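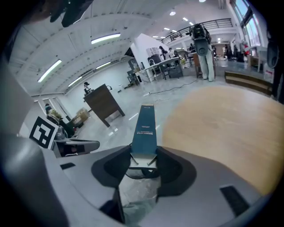
Fig. 1. A teal-blue carton, "MODERN STYLE" in small white letters on the face.

Packaging and Print, session 4: what the words on a box are for
Handout, Apr 19, 2023

Right, picking up where we stopped. I promised to get on to wording, and I've put the Flarkus tea boxes back on the shared drive for anyone who missed them.

Most of us read a pack in a certain order: colour first, then shape, then the biggest word, and only then (if we're still holding it!) the small stuff. So when a client asks for everything to be big, you have to ask them what they'd like people to skip. Florante Malabanan did this with the Sirenwood soap people in March and got them down from 143 words on the front to 15. They hated it for a week or so and then ordered a print run of 2000.

Style words are my pet subject, so bear with me. "Modern", "classic", "fresh", "home". They tell you almost nothing about what's inside, but they do tell you who the maker thinks you are. I'm not against them. I just want you to know when you're using one, and to try the pack with it taken off. If you can't tell the difference, you've got some space back.

Small type next. Light letters on a dark ground fill in a bit when the ink spreads, so go up a weight or open out the spacing. Please print it at real size before you show me. I've had lovely layouts that looked fine zoomed in and were mush on card.

For next time: read the Cárdenas chapter on labels, skip the bit about tax stamps. Bring one pack from your kitchen and rewrite the front in 15 words or fewer. Rhea Buenaventura is running the cutting room, so book your slot with her, and the Vustholm board is on the bottom shelf now.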